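4 Laying the floor tiles

Choose a flat, dry floor and sweep it first. Sketell tiles can go over concrete, vinyl or short carpet, but leave a gap of 8 mm at any wall.

1. Unpack the tiles and lay them flat overnight, textured side up.

2. Start at the corner furthest from the door. Line up the tabs of two tiles and press them together with the heel of your hand, working from one end of the seam to the other.

Two blue tiles joined, with the outer tabs left on:
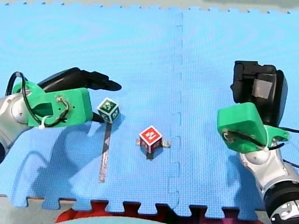
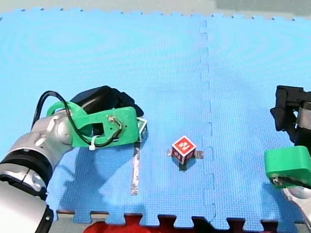

3. Add the next row. Stagger nothing – the corners should meet.

4. Fit the straight edging strips (part 549, sold separately) if you want a clean border. Trim with a utility knife and a metal ruler.

CAUTION: Cut on a scrap board, away from the finished floor. Keep children clear until the blade is put away.

NOTE: Tiles grow slightly in summer. If a seam lifts, pull it apart, check the wall gap and press it together again.

5. Wipe down with warm water and a little dishwashing liquid. Do not use methylated spirits or a steam mop, which can dull the colour.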